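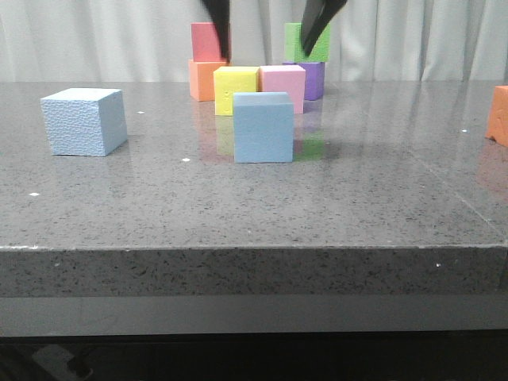 I have been meaning to write about foam blocks for months, and it took a Wednesday at home with a head cold to finally get me to do it. I love these things! I love them more than I have any business loving a craft supply that is sold by the bag. The plan was to put together one long post covering the colors, the stacking games, the washing, the storage, all of it, and then I went and spent most of the morning building little two-story towers and taking them down again. Look at the red one on top of the orange, and the green one up on the purple. I could do that all day. Put them on a speckled gray surface with a bit of shine to it and the colors even smear down into the stone underneath, which makes me unreasonably happy.

So, first things first: which blocks? I've gone through three kinds. The first were Idis cubes, a bag of 75, which I bought for my nephew's birthday and then (sorry, buddy) bought again for myself. They are dense, and they have good square corners. The second kind was Voreck, cheaper and a bit lighter, with a softer squish to them. The third was a mystery bag from a yard sale, no label at all, 68 blocks and one bottle cap. I dumped all of them into the same bin, so these days I pull out a handful and get whatever I get.

People ask me whether it matters, and for most games it really doesn't. Where you do feel it is in the surface. Some foam is smooth all over and some of it is pitted, like the outside of a sponge cake, and the two behave differently when you stack them. Pitted on pitted grips like crazy. Smooth on smooth will slide if you breathe on it. I have two light blue cubes that I keep mixing up from across the room, and then I get close and one is all texture and the other is plain and smooth. I've gotten fond of having both. If you're sorting with a little kid, try handing them two blocks of the same color and asking what's different. You get wonderful answers. My nephew told me one of them was "the tired one."

Colors next, and I have opinions here. A good set needs a proper yellow. It's the one your eye goes to first, and a pile without it looks kind of sleepy to me. Orange and red need to be far enough apart that you can tell them from each other in the evening with only a lamp on, and plenty of sets get this wrong. Purple is underrated! Pink I used to skip, and now I reach for it all the time, mostly next to the blue.
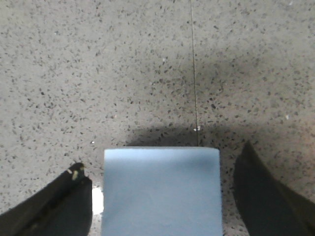
Light blue is my favorite of the bunch, though. It's soft and powdery and it goes with everything, and it's the color I start with whenever I'm laying out a new pattern. It is also the color that shows dirt the fastest after yellow, which brings me to washing.

I was scared of washing foam for the longest time. I pictured it going crumbly, or soaking up a gallon of water and smelling like a basement for a week. My friend Iddrisu Asante, who runs a play group in the next town over and owns a bin of 1,000 (one thousand! I've seen it, you can sit in it), talked me through his method and it's so easy I felt silly. A sink of lukewarm water with a small squirt of dish soap. In they go. You press each one flat against the side of the sink a couple of times, let it drink, press it again, rinse, and then squeeze it inside a folded towel. Don't wring them! Wringing is how you tear a corner off. Then they sit out on a rack overnight with a gap between them, and I turn them over once before bed.

I use Pathak soap, the unscented one, only because it's what is under my sink. The one thing I'd steer you away from is anything with bleach. I tried it on a marked-up yellow block and it came out of there looking like old cheese. It still has the mark, too.

OK, games. I'll give you the ones I come back to.

Twin towers of two is the simplest and it's where I start everybody. You build a pair of stacks side by side, two blocks each, four different colors, with a bit of space between them. Then you close your eyes and somebody swaps one thing. Top for bottom, left for right, whatever they like. You open your eyes and say what changed. It sounds too easy for grown-ups and I promise it is not, especially once you scatter a few single blocks in front and the swap could be any of those.

Drift is one I made up. You set your blocks out any old way, no lines, no grid, and take turns nudging one block at a time with a single finger. You're trying to get two of the same color to touch. The other person is trying to get two stacked blocks of different colors without knocking into anything. It gets very quiet and very tense! We've had a game of Drift go on through an entire pot of coffee.

Then there's the long tower, which is just what you think. My record with mixed foam is embarrassing and I'm not putting it here. Use the dense ones at the bottom, put a pitted face up wherever you can, and line the corners up by looking from straight above before you let go. Looking down from the top helps me more than any other trick I've picked up. From the side everything looks straight until it isn't.

And for days when I don't want to play anything, I do color pairs. Pick two blocks out of the bin without looking, stack them, and decide whether you like it. Green over purple was a yes from me. Red over orange was a yes, very warm, like a sunset on a cereal box. Yellow over pink I go back and forth on. I've chosen a throw pillow this way, and the paint for the hall closet.

A word about where to do all this. I've tried carpet and I don't recommend it, since every tower leans. A wooden table is fine. My favorite by far is something hard and flat with little flecks in it, granite or terrazzo or anything along those lines, and a plain wall or curtain behind so the colors have nothing to fight with. Pale gray is perfect. Wipe the surface down before you start, too, because foam picks up every crumb you own and then you're back at the sink with the dish soap. I keep a damp cloth by my elbow and still miss the tiny white bits every time.
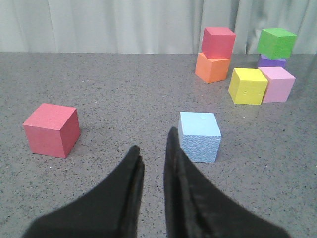 Where they all live

Storage! I went through a net bag (they snagged), a shoebox (too small by the second day) and a laundry hamper (don't ask) before I landed on a Skumov bin, the low wide kind with a lid that clips on two sides. At last count I had 224 blocks in there, and the lid closes if I lean on it a little. Being squashed doesn't seem to bother them. I've opened it after a whole month and they puff right back into shape within the hour.

I don't sort by color in the bin. I tried it with dividers for a while and it looked gorgeous and I hated it, because half the fun is sticking your hand in and seeing what comes up. What I do keep separate is a small bag of torn ones. A missing corner is no good in a tower, but those blocks are great for stamping with paint, and you don't feel bad when they come out looking like a crime. Cut them in half if you want triangles.

Next on my list is trying the bigger size. Iddrisu has a few that are as wide as my hand and he's promised to lend me a bag in January, once his group is back from its break. I want to know if the smooth ones still slide when they're that heavy, and whether Drift works if you have to use two fingers. If you've got a game that I haven't listed, please leave it in the comments! I read every one, and I've got a whole bin sitting right next to me.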